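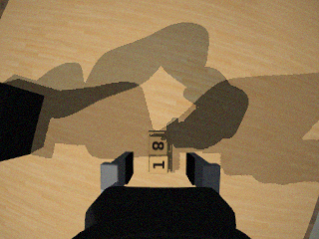

Gutby Manipulation Group - discussion list

From: Valter Magnusson
Date: April 13, 2022
Subject: Re: tidying tasks, sim numbers

On the Damorell thread, the following was posted:

> The block pickup works in sim, so I don't see what is
> left to argue about. Put the same policy on an arm in
> somebody's kitchen and it should clear toys off a table.
> Brorach has been saying this since November.

I don't agree that the first sentence leads to the second.

The block task is a rendered wooden tabletop, a parallel gripper and small numbered blocks. The 8 and the 1 start between the open fingers, one against the other, both turned a quarter turn. The policy has to close on one and leave its neighbor where it is. Over 1,808 episodes it did that in 1,425. The failures are mostly double grasps, plus a smaller group where a shadow edge next to the block was taken for the block edge. We render hard shadows on purpose and I would like to keep them in. Kitchens have lamps.

What the number does not cover: blocks of a different size, anything soft, a table with crumbs on it, and putting the block back in its box the right way up. The last one is the chore. Picking up is the first few seconds of it.

For comparison, the Baptiste shop-floor cell does kitting with 50 part types, each in a fixed tray, and runs unattended through a shift. I would call that job done. Clearing a table after children is a different class of problem and I would not give it a date.

Proposed next step: 300 episodes with the spacing between blocks randomized, same lighting, same gripper. If the double grasps stay at the current rate we should change the approach angle before touching the network. Friction on the pads is still a guess - if anyone has measured values for the black pad material, send them to me off list.

Config is in the usual directory. The seed was missing from the last one and has been added.

Valter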